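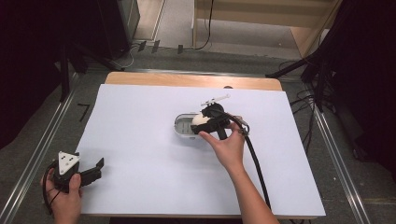 N° 51

Accueil | Le bulletin | Ateliers | Archives | Contact

Rechercher dans le bulletin… OK

10 juin 2018 — par Kwok-wai Lam

DE L'ŒUF ET DE SA BARQUETTE

Les lecteurs fidèles savent que notre atelier de rangement, à Pellwood, ne recule devant aucun sujet. Après les couvercles sans boîte et les boîtes sans couvercle, nous voici donc arrivés à l'œuf. Un objet blanc en forme d'œuf, un petit récipient en plastique transparent à bord ovale, une feuille de papier blanc étalée sur la table : le matériel tient dans un sac, ce qui n'a pas empêché la séance de durer tout l'après-midi.

La feuille, parlons-en. Elle couvre presque tout le plateau et ne laisse voir qu'une bande de bois clair au fond. Je l'avais réclamée moi-même, au nom de la propreté, et l'on m'a fait remarquer que poser du blanc sur du blanc n'aidait guère ceux qui cherchent leurs lunettes. J'en ai pris note. La prochaine sera bleue, si la papeterie Mondidell daigne rouvrir avant août.

Reste la grande question : pose-t-on d'abord la barquette, puis l'œuf, ou bien l'œuf, puis la barquette autour ? Deux écoles se sont affrontées. La première, la mienne, installe le récipient au milieu et n'y touche plus. La seconde, menée par Mme Wan, considère que tout récipient léger finit par se promener et qu'il vaut mieux l'accompagner. Nous avons voté. J'ai perdu à dix-neuf contre deux, et le second bulletin en ma faveur était, paraît-il, une erreur de case.

On me demande souvent si les parois nervurées servent à quelque chose. J'ai consulté la brochure Uverlow, qui consacre à la question une page entière et n'y répond pas. Pour ma part, je les trouve jolies, et pénibles à essuyer.

Côté intendance, l'inventaire des petits contenants avance. Nous en avons étiqueté près de 1 000, dont une bonne part de pots à yaourt que leurs donateurs sont priés de venir reprendre — lavés ou non, nous ne ferons pas d'histoires.

L'atelier suivant portera sur les bouchons. Apportez les vôtres, et un stylo qui marche.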